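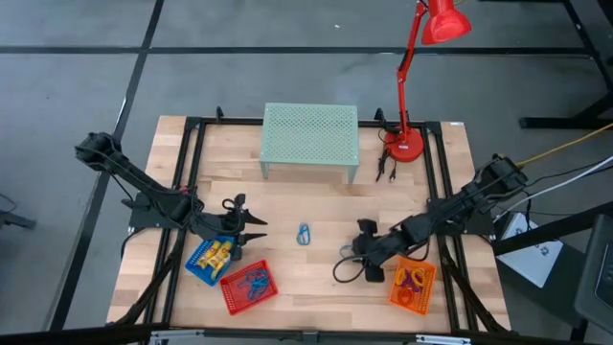 Fig. 1. Two-arm cell, sorting task. Baskets at the front, shelf and lamp at the back.

Week 4 – Showing the robot what you want
Handout for the Wednesday lab. Read before you come in, we won't have time to go over it twice.

1. Two ways to give a demonstration

By hand (kinesthetic). You grab the arm and move it. Joints go slack except for gravity compensation, controller logs joint angles. Easy to learn. Problems: your own hands and sleeves end up in the camera view, and doing two arms at once is miserable for one person. Try it and see.

By remote control (teleop). You move something else, the arm copies. Leader arms, a handheld controller, a glove, whatever. Camera view stays clean. Price: you lose most of the feel of contact, and there's a delay. Small delay is fine, big delay and people start moving in little jerks and waiting. Shows up in the data right away.

We use teleop all term. By hand only for Exercise 1.

2. What gets recorded

– joint positions, both arms
– gripper opening, commanded AND measured (not the same thing! see sec. 4)
– camera, fixed view
– time stamp for every sample

Log rate is 100 samples a second for the joints. Camera is slower, so you have to line the two up afterward. Use the time stamps, don't count frames. Last year's group counted frames and lost a whole afternoon.

3. The sorting task

Small items go in the basket they belong with. Fig. 1: blue basket has the yellow stick or tube shaped things, red basket has the blue tangle, orange one has the rings. So basket color tells you nothing about the contents. Keep that in mind when you look at what the policy learned, a model that has latched on to color matching will fail in a very recognizable way.

Small blue loop on the open wood between the grippers – good one to think about. Which arm takes it? Either could be argued for. If half of your demos go left and half go right with no rule behind it, the learner may average them and do somthing in between. Pick a rule, write it down, everybody in the group follows it.

Also note the cables on the wood. Plan your path so you don't drag through them.

4. Common mistakes

Closing too early. Watch the fingers, not the leader.
Commanded vs measured: with something thin in the fingers the two values nearly agree, so you can't use the gap to decide if you're holding anything.
Pausing to think. The pause is data too. Think first, then press record.
Throwing out every fumble. Keep some where you miss and recover, label them R. Policy needs to see how to get back.
Moving a basket between takes without noting it.

5. How many

Target for the class set is 500 demos. We have 187 usable so far, so there's work to do. Short and clean beats long.

6. Exercises

Ex. 1. Guide one arm by hand, one ring out of the orange basket and back in. Five takes. Plot the joint angles on top of each other. Where do they spread most, and why there?

Ex. 2. Same thing by teleop. Compare the spread and the total time.

Ex. 3. Hand one item from left gripper to right gripper. Mark the moment both are holding it. How long is the overlap in your best take? In your worst?

Ex. 4 (written). Your rule for the loop, half a page max. Include one case where the rule gives a bad answer.

Files go in the Rirndale folder, one subfolder per group. Written part is due at the start of next lab, on paper please. Room 523, bring the safety sheet signed or you can't opperate the arms.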